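Home Organization Basics - Unit 4 Handout: Plates, Bowls and the Small Shelf
Instructor: Rebecca Benedetti
Reading time: 2 min

Last unit covered drawers. This one covers open shelves used for everyday dishes, the kind that stand on a counter or table and give you a second level.

Terms

Footprint: the area a dish takes up when it stands by itself.
Stack: dishes of a similar shape, one on top of another, largest at the bottom.
Clearance: the space between the top of a stack and whatever is above it.

Working order

1. Take everything off the shelf and spread it out so that each piece can be reached.
2. Sort by shape first, then by size. Color comes last, if at all.
3. Take utensils out of the bowls before stacking.
4. Start with the widest plate. Set it down fully on the board, away from the front edge.
5. Keep bowls in a separate stack - a bowl under a plate makes the stack rock.

A shelf with a 10 inch deep board will not hold a dinner plate safely if the plate is much wider than that. Measure before you buy.

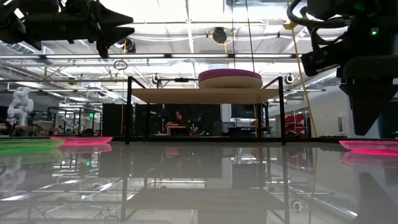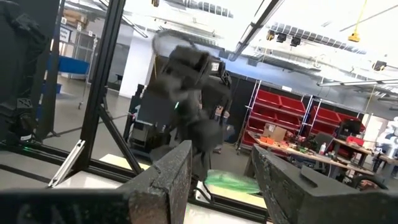
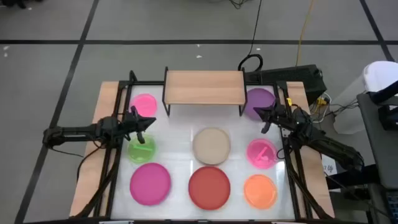
Abilio Campos disagreed with step 2 when the draft went out. He wrote that his household sorts by color, one color per person, and that the dishes get put away faster because each person knows which are theirs. He would put color first for families and leave size for the second pass. Both orders are accepted in the exercise, as long as you write down which one you used.

Exercise

Clear one shelf at home and restack it twice, using a different sorting order each time. Note the time for each and the height of the tallest stack. Bring your notes to the next class.

Contact: Hawthorne Continuing Education, Room 143 | Back to top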